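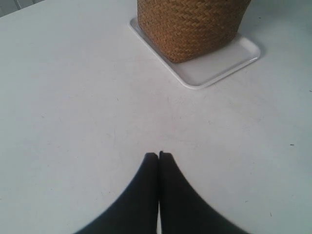 Photo: Guðlaug Hauksdóttir

Skireo cordless tyre inflator
By Trurkeo. Sold and serviced by Skirnside Motor Spares.
Price: £90 including VAT
Availability: in stock at the counter, or by post
Page checked: April 23, 2025

We sell the Skireo, and we think it's a decent inflator. We also think the box it comes in makes claims that deserve a hard look before you part with your money, so this page is longer than the others in the section.

What it is

A small battery pump with a hose, a screen and a torch. You set the pressure you want, screw the hose on to the valve, press the button and wait. It stops when it thinks the tyre has reached the figure you set. It's meant for cars, motorbikes and bicycles. It isn't meant for lorries or large vans, whatever the drawing on the side of the carton suggests.

"Full tyre in minutes"

The box doesn't say which tyre, or how flat it was to begin with. Topping up a family hatchback that has dropped a little over the winter is quick enough. Filling the same tyre from nothing is a different job, and the pump gets hot doing it. The instruction sheet asks you to let it rest between tyres, in print a good deal smaller than the promise on the lid. If you expect to do all four from flat, buy one that clips to the car battery. They are ugly and loud and they keep going. 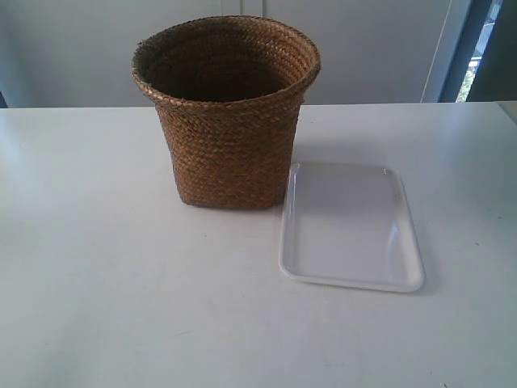

The battery is the other thing to be careful about. Trurkeo says it will take 1,000 charges. We have no way of testing that and we doubt many customers will get near it, as most people use an inflator a few times a year. What matters more is how well it holds its charge while it sits in the boot. Wayne Furnival, who runs our workshop, left one in his own car from December with a full battery and found it had lost more than he liked by spring. It still did the job. He now charges his every time he washes the car, and we'd suggest you find some habit of your own. A flat inflator and a flat tyre make a poor pair.

The gauge

It reads to half a pound, which looks impressive. A screen can show as many figures as the maker wants it to. Against the workshop gauge ours read slightly high on one tyre and spot on with the next. For ordinary driving that is good enough. Check now and then with a separate gauge, and take your readings with the tyres cold. The pressures to use are the ones in your handbook or on the door pillar – the number moulded into the tyre wall is a maximum and you shouldn't be pumping to it.

"Improves fuel economy"

Correct pressures do help with fuel, and they help the tyres wear evenly. Any pump will get you there, including a foot pump. We asked the importer, Fragkou, where the savings figure on the leaflet came from and were sent another copy of the leaflet.

What it won't do

It won't mend a puncture. It won't help with a split sidewall or a tyre that has come off the rim. If a tyre goes down again overnight, stop topping it up and bring it in. It also won't reset the warning light on the dashboard. That is done through the car's own menu, and on some models you have to drive a few miles before the light goes out.

In the box

Inflator with built-in battery
Screw-on hose, 60 cm
Charging lead (no plug)
Two adaptors, for bicycles and for balls
Cloth bag with drawstring
Instruction sheet

The hose could do with being longer. On most cars you'll have the pump resting on the ground, so keep the air inlet clear of grit. The bicycle adaptor is a loose bit of brass and easily lost. We keep spares at the counter.
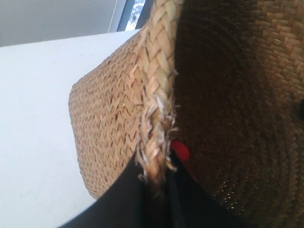
Woven straw hat, close up.

Guarantee and returns

Trurkeo gives two years on the pump and one on the battery. Keep your receipt. The leaflet talks about a longer "lifetime promise" if you register online, but we've read the terms and can't see what it adds for a British buyer, so we don't mention it at the till. Your normal rights against us as the seller stand either way.

Unused pumps can come back in their packaging for a refund. Faulty ones should come to the Skirnside counter with the charging lead, please. Half the pumps we see back are fine and the lead has failed.

See also: foot pumps, dial gauges, valve caps, puncture repair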